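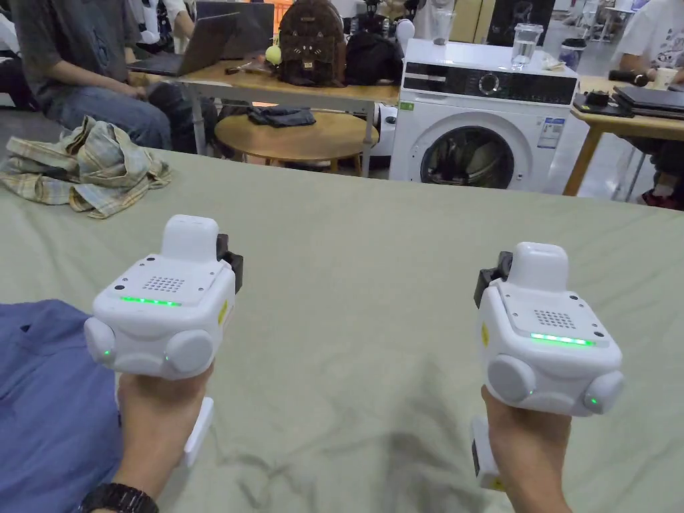

I am still not sold on the Jitimine fold as the standard for the Jundton clothing room, and I have read Chidubem's message twice now. My trouble is with the starting point. The instructions all begin with a shirt that is already flat, buttoned and facing down. What we get is more like the plaid one at the far left of the green cloth, in a heap, and by the time it looks like the drawing in the handout you have done most of the work. I'd like to see that part timed too before anyone tells me how fast the method is.

On October 24, 2026, Chidubem Nwankwo wrote:

> Quick summary for those who missed the session. We had 612 pieces
> in the fall intake and I think the Jitimine fold is the way to go
> for all tops. Every shirt ends up the same width, they stand on
> edge in the bins, and people can look through them without pulling
> out the whole stack. Butt Street has used it since July and their
> shelves look great.
>
> I would like us to fold everything this way from now on, T-shirts
> through sweaters. Drinoseo can sell us folding boards at a group
> price if we take 40. Their leaflet says a board cuts the time per
> shirt in half.
>
> Any objections, please send them to the list by the end of the
> month so I can get the order in.
>
> Chidubem

Here are my objections, then, in no particular order.

1. The Butt Street comparison

Butt Street handled 1,442 pieces last year and we handled 2,121. They also have the wall of shallow shelves, which we don't. Ours are the deep gray bins, and a shirt standing on edge in a deep bin slides down as soon as its neighbor leaves. I tried it at home with a bin the same size and over a dozen T-shirts. It looked lovely until I took out three. Maybe heavier shirts hold up better. I'd want somebody to show me, with our bins, after a busy afternoon.

2. Half of what?

"Cuts the time in half" comes from the people selling the boards. Half of whose time, on what kind of shirt? A board is fine for a stiff cotton shirt with short sleeves. I would love to see the leaflet's author do a fleece.

3. Long sleeves

The handout gives long sleeves one line: "fold in and continue." Continue with what? Something soft like the blue long-sleeved one on the cream cloth has ridges across the middle and fabric bunched up at one end, and you have to find out where the sleeves are before you can fold them in. Pull on the hem and the rest of it rides up. With a piece like that I shake it once, lay it face down, smooth from the collar to the hem with both hands and only then deal with the arms. Slow, yes. The board doesn't help with any of it.

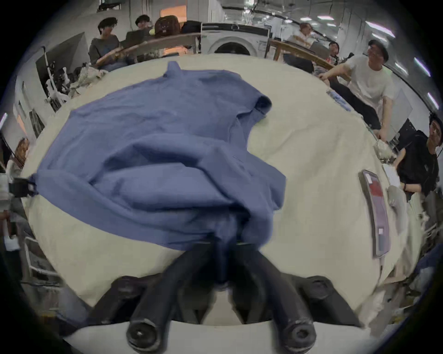 4. Table space

Whatever fold we settle on, the tables need to be bare when we start. Phones, papers and little odds and ends along the edge take up the exact spot where a sleeve wants to go. I have said this before. A box by the door would do for the phones.

The cloths are a separate question. I like them, they keep the knits from catching, but they crease and travel when you smooth something toward you. Could we clip them underneath? I can bring clips.

5. What I'd agree to

T-shirts and button-downs the Jitimine way, for one month, no boards. Sweaters and anything fleecy in thirds and laid flat, same as always. Baby things don't need folding to a width at all — roll them and be done.

If the T-shirts are still standing up at the end of the month I will say so on this list, and I'll put in for a board myself. One board, though. Forty is a lot of plastic to find a closet for, and I don't see how we would ever have that many people folding at once.

Chidubem, could you also send the handout around again? My copy is missing the back page, and if long sleeves are explained there I will take back item 3. The rest stands.

One more thing, for whoever does the labels: the bin marked M/L has both in it and people keep asking me which is which. I don't know either.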